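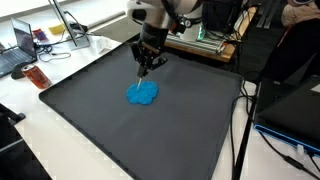

How many demonstrations do I need before I can start training on a dough task?

Plan on 265 good ones. I've gotten something usable out of fewer, but the arm got shaky any time the dough started out in a new spot on the tray.

Section 4. Recording demonstrations with the hand controller

I'm assuming you've finished the Dovby install and your arm shows up in the Rukon panel. If it doesn't, go back to Section 3 and sort that out first -- nothing below will work without it.

1. Set the tray where you want it and leave it there. I run mine at an angle to the table so the near corners stay in reach.

2. Flatten a piece of modeling dough and press it onto the tray. Any rough shape will do, and I like to change it up from run to run.

3. Open the gripper from the panel, hold the stick between the fingers with its tip pointing down, and close slowly.

CAUTION: Keep your other hand well clear while the gripper closes. Mine once shut a lot faster than I expected because I'd left the speed at the August default (the newer default is slower).

4. Pick up the controller and stand where you can see the tip of the stick. Hold still for a second, then squeeze the grip button to link your hand to the arm. Let go and the arm stops following you.

5. Bring the tip down to the dough and start working it. Small, slow moves! Big swings look great live and turn to mush in the data.
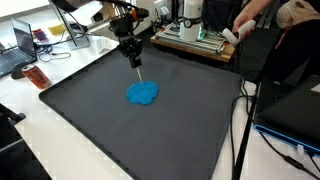
If you run out of room with your wrist, let go of the grip button, move your hand back to somewhere comfortable, and squeeze again. The arm picks up from where it stopped. I do this all the time and it doesn't hurt the recording.

6. Lift the tip clear of the dough, then press Save. Press Discard if you bumped the tray or lost the stick.

Note: Marier cuts off any recording at 3,000 steps without warning you. My longest keeper is 1,741, so you shouldn't hit the limit unless you wander off mid-run.

7. Play the recording back on screen before you do the next one. You're looking for jumps in the tip path, usually right where you squeezed the button.

Abdella users: your Save and Discard buttons are swapped. Yes, I've thrown away good runs this way too. You can remap them under Controls, then restart the panel.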